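Evaluation diary, Volldale office
Mar 5, 2021

Day 5 of the trial period for the Graltero hand-held gripper kit. Present: Brenda Echeverría, Wiremu Maihi and the undersigned. Rangi Gilchrist was at Ekonthorpe and joined by telephone after lunch.

The morning was given to the two-handed exercises in section three of the supplier's manual. Mr. Maihi held both grippers for the first set and Ms. Echeverría for the second. We completed 102 recordings against a target of 108. The shortfall is due to a late start, the charging dock having been left switched off overnight. I have asked that the dock be added to the closing checklist.

Of the recordings made, 97 were accepted by the supplier's software. The remaining 5 were returned with the message "track lost" and no further explanation. The manual does not list this message. I wrote to Nivaldo Aguiar at Graltero before noon and had his reply within the hour, which is to the credit of their support desk. He asks for the log files, and these were sent.
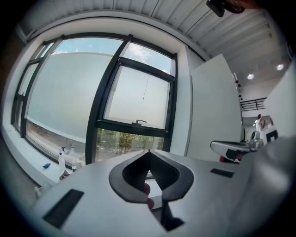

On handling, opinions remain divided. Ms. Echeverría finds the trigger spring too stiff for a full session and reported a sore thumb by eleven o'clock. Mr. Maihi has no complaint as to the spring but would like a wrist strap. Both agree that the jaws close evenly and that the pads are easy to wipe down between sets.

Mr. Gilchrist raised the matter of price. The quotation received in January covers two grippers, the dock and one year of software. It does not cover replacement pads. Heather Ngata, in purchasing, is to obtain a written figure for these before any order is considered. She will also ask Ruddock whether their competing kit may be had on the same trial terms.

The single-hand exercises were not reached and are carried over to Monday. Grippers returned to their case and signed in at 4:40 p.m. Dock checked and left on.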